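Heiskanen Street Block Association
Minutes of the meeting of 13 September 2021

Olga Campos in the chair. Minutes taken by the secretary, who was elected in the bathroom break last year.

1. Previous minutes
Approved, after the word "shouting" was changed to "discussion."

2. Street fair permit
The city wants 719 dollars for closing one block for six hours. Last time it was less and we got barricades. Olga will call and ask about barricades. A motion to hold the fair on the sidewalk died without a second.

3. Bounce house
Two quotes. Clornum wants 870 dollars and brings an attendant. Hiso wants 1180 and brings a slightly bigger castle. Clornum chosen, 11 to 2. The two wish it noted that the castle was much bigger.

4. Parking during the fair
Discussed for over 40 minutes. No decision. Cars will presumably be somewhere.

5. Music
The Flutamari recorder group has offered to play again. The offer was received in silence, then accepted. They will be placed at the far end, past the hydrant.

6. Food table
Burgers again. The meat order stands. Veggie patties to be bought this year and labeled, in large letters, on both sides. Cheese goes on every burger unless the person says no before it goes on. Layering, for the grill crew: bun, lettuce, patty, cheese, top bun. 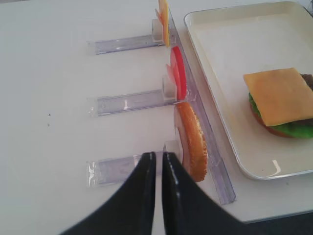
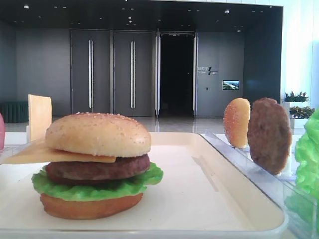 Toy burger, sesame bun on top:

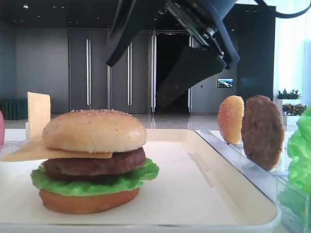

7. Trash
Bags go out the same night. See last year's minutes, and the raccoon letter attached to them.

8. Other business
The lost casserole dish is still lost. Olga has stopped asking.

Adjourned at 9:20. Next meeting when the permit comes through.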